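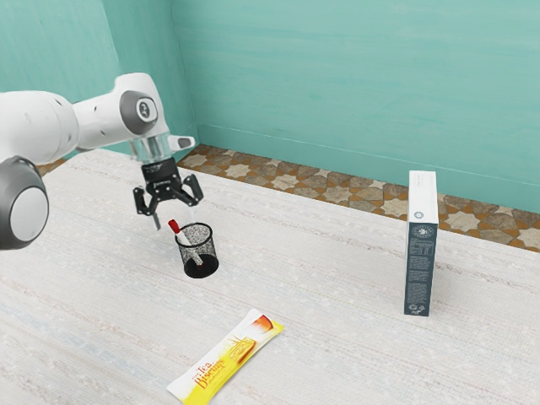
Frequently Asked Questions About My Tea Swaps

I started running tea swaps by mail from my apartment in Bellby, and the same questions land in my inbox every round, so I finally wrote the answers down. If yours is missing, drop me a note (the address is at the bottom) and I'll add it when I get a minute.

How does a swap work?

You sign up, you fill in the little form about what you like to drink, and I match you with one other person. You send them a package and somebody else sends one to you. It isn't a straight trade between two people! I tried that in the first round and it got awkward when one box was huge and the other one was four tea bags in an envelope.

How many people are in a round?

I cap it at 16. I went bigger once and spent a whole weekend fixing mixed-up addresses on my kitchen floor, so never again. If a round is full you go on the list for the next one, and people on the list get first pick.

What do I need to send?

At least 9 servings of tea, from two or more kinds. Bags are fine, loose is fine, a mix is great. Please label everything with the name, whether it has caffeine, and how long you steep it. My last partner wrote "long time" on a smoky black tea and I'm still not sure what she meant (I went with five minutes and it was lovely).

Can I send something besides tea?

Yes please! Cookies, honey sticks, a postcard from your town, a page of your favorite mug recommendations – all good. Store-bought snacks only, sealed in their original packaging. I love homemade shortbread as much as anyone, but it shows up as crumbs and I can't check what's in it.

How should I pack loose tea?

Double bag it. Small zip bags inside a bigger zip bag, with as much air squeezed out as you can manage. Keep anything strongly scented away from the plain teas. One round I got a beautiful green tea that had spent six days next to a peppermint, and guess what it tasted like. I use Jelance pouches because the shop downstairs carries them and they stand up on the shelf, but plain freezer bags do the job.

What does it cost?

Signing up is free. You pay for your tea and your postage. I ask people to keep the tea itself under $15, and most boxes I see come in below that. If postage is a worry, say so on the form and I'll match you with somebody close by.

Do you ship outside the US?

Not right now. I did one round with Canada in it and the customs forms were fine, but two boxes sat in a warehouse for a month. Maybe in the spring.

I only drink herbal. Can I still join?

Of course. Check the "no caffeine" box and your partner will see it in bold. Same goes for allergies – write them in the notes, even if you think they're obvious. Chamomile bothers more people than you'd guess.

When does the next round open?

August. Sign-ups open at 8 in the morning and stay open until it's full. Boxes need to be in the mail within 2 weeks of getting your partner's name. If life gets in the way, just tell me! A late box is no big deal, but a silent one makes me chew my nails.

My box never came. What now?

First, check with your neighbors and your mail carrier. Then write to me and I'll look up the tracking. If it's really gone I'll send you something from my own cupboard, which is overstuffed anyway. I've handled 353 boxes so far and only a few have vanished for good.

Where do you buy your own tea?

Mostly from Su, a tiny store by the train station with a great oolong and very odd opening hours. For everyday black tea I order a big bag from Muvine. They don't pay me or give me anything, I just like what they sell.

How long does tea keep?

Black tea is good for a year or two if you keep it dry and out of the light. Green goes flat faster, so I try to finish mine in six months or so. Herbal mixes depend on what's in them. Sniff it. If it smells like nothing it'll taste like nothing, and you can put it in the compost or use it in the bath.

Can my kid join?

Under 18s need a parent to sign up for them and use the parent's name and address. I've had a couple of mother and daughter teams and they send the best letters.

Contact: hello@bellbyteaswap.example | © Bellby Tea Swap | Back to top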